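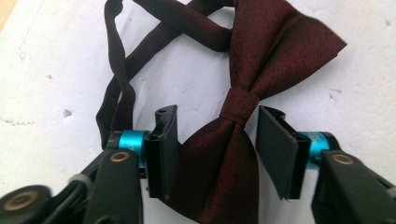 Dymphna Scanlon thinks the banding is a feed problem and says I should stop cleaning the heads. Her note from last night: the lines are the same distance apart whatever ink is down, so leave the nozzles alone and look at the paper advance. She wants the old driver put back on before anyone touches the hardware.

April 12, 2020

Wide printer, Mesenel driver. Still banding on matt stock, fine on gloss. Nozzle check clean twice, no gaps in any colour. I had already run two head cleans before I read the note, so the waste tank is a bit further on than it need be.

Measured the gap between bands on three of the bad sheets. 73 mm each time, near enough that I can't separate them with the steel rule. If it was a blocked nozzle I'd expect fine lines close together and only in one colour. So Dymphna is probably right.

Took the driver off the workshop PC. The uninstaller leaves the colour profiles behind and also leaves the queue in the printers list, greyed out. You have to delete the queue by hand and restart the spooler or the next install picks up the old settings and you've changed nothing. I lost most of an hour to this last July and didn't write it down, so it's written down now.

Order that worked:
Printer off, USB lead out.
Uninstall the driver package.
Delete the greyed-out queue.
Stop spooler, empty the spool folder, start spooler.
Restart the PC.
Install the older package from the Taltdale share (folder is just called "old", sorry).
Plug the lead in only when it asks.
Printer on.

The Taltdale copy is the one we ran all last year. The installer complained that a newer version had been present and I clicked through it.

First print after that: test chart on matt, standard quality. Banding still there but a lot fainter. Second print, same chart, high quality: can't see it at arm's length, can just see it in the grey ramp under the loupe. Gloss unchanged, still fine.

Then the paper advance. The setting lives in the driver under maintenance and it had gone back to default with the new install, which may be the whole story. Default is 0. Our old value is on the label inside the front cover, plus 4, in Dymphna's writing. Put plus 4 in. Chart again on matt: clean in the greys, slight dark line near the trailing edge, last 20 mm or so of the sheet. It has always done that. We trim it.

Tried plus 6 to see which way it goes. Light lines come in, so too far. Back to plus 4.

What I haven't shown is whether the new driver would be fine with plus 4 typed in. I changed the driver first and the advance second, and the driver made some difference by itself. Would need to go back to the new one to find out and I don't want to do that with the Plorstead job waiting.

Plorstead: 111 sheets, matt, A3. Ran 24 this afternoon after the change, all passed. The 87 left go on tomorrow. Magenta is reading low and I'd rather swap it before starting than have it stop halfway through a sheet. One spare on the shelf, none on order. Please order.

Page counter at close was 616 since the last service.

Network printing is off for now. The old package doesn't see the printer over the network unless you give it the address by hand and I didn't have the address to hand. USB only, from the workshop PC. The laptop in the front office will say it's printing and nothing will come out.

To do:
Order magenta, and matt black while at it.
Get the printer's address off the panel and set up the network port.
Copy the old package off the share on to a stick and give the folder a proper name.
New driver with plus 4, one matt chart, after Plorstead has gone.
Ask Dymphna how she arrived at plus 4 and whether it was for this stock or the one before.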